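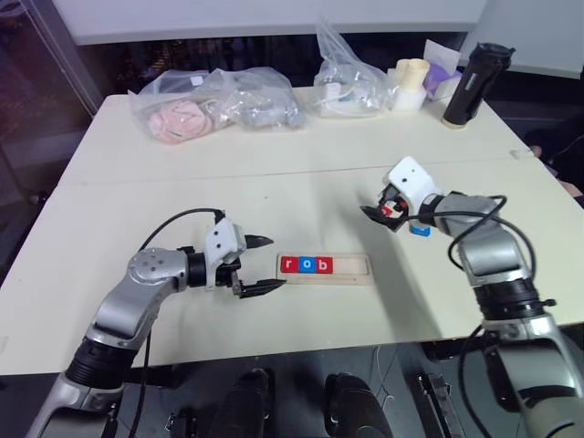
Weiße Tischfläche mit durchgehender Fuge zwischen zwei Platten

Tischplatten fluchtend verbinden

Zwei Einzeltische ergeben nur dann eine brauchbare Arbeitsfläche, wenn die Platten an der Stoßkante auf gleicher Höhe liegen. Ein Versatz von einem halben Millimeter ist mit der Fingerkuppe bereits spürbar und stört beim Schreiben und beim Verschieben von Papier. Die folgende Anleitung gilt für beschichtete Spanplatten ab 22 mm Stärke auf Gestellen mit verstellbaren Füßen.

Material
Plattenverbinder (Spannbeschläge), 2 Stück je Stoß
Holzschrauben 4 x 16 mm
Richtlatte oder Aluprofil, gerade geprüft
Wasserwaage, Schraubzwingen, Bleistift

Gestelle ausrichten
Zuerst den höheren Tisch in Waage bringen, danach den zweiten angleichen. Die Richtlatte quer über den Stoß legen und an beiden Enden sowie in der Mitte auf Lichtspalt prüfen. Stellfüße nur in halben Umdrehungen verändern und nach jeder Korrektur neu messen.

Kanten vorbereiten
Kleberreste und Staub von den Stirnkanten entfernen. Bei ABS-Kanten steht gelegentlich ein feiner Grat über – mit einer Ziehklinge flach abnehmen, nicht schleifen.

Beschläge setzen
Die Beschläge sitzen auf der Unterseite, jeweils 160 mm von der Vorder- und Hinterkante entfernt. Bei Plattentiefen über 80 cm kommt ein dritter in die Mitte. Bohrlöcher anzeichnen und mit 2,5 mm vorbohren, Tiefenanschlag verwenden. Platten mit Zwingen und Zulagen zusammenziehen, erst dann die Beschläge anschrauben und wechselweise spannen.

Beim Gestelltyp Skovari liegt die Quertraverse im Weg. Der Beschlag wird dort um 5 cm nach innen versetzt.

Fuge
Die Fuge bleibt in der Regel offen. Wo mit Flüssigkeiten gearbeitet wird, vor dem Spannen eine dünne Raupe Silikon auf die untere Hälfte der Kante auftragen. Überschuss auf der Oberseite sofort abziehen.

Nachkontrolle
Nach zwei Wochen Spannung und Höhe erneut prüfen. Auf Teppichboden setzen sich die Füße ungleich, hier ist meist eine zweite Korrektur nötig.

Text: Jericho Lumanlan
Stand: 28. Dezember 2022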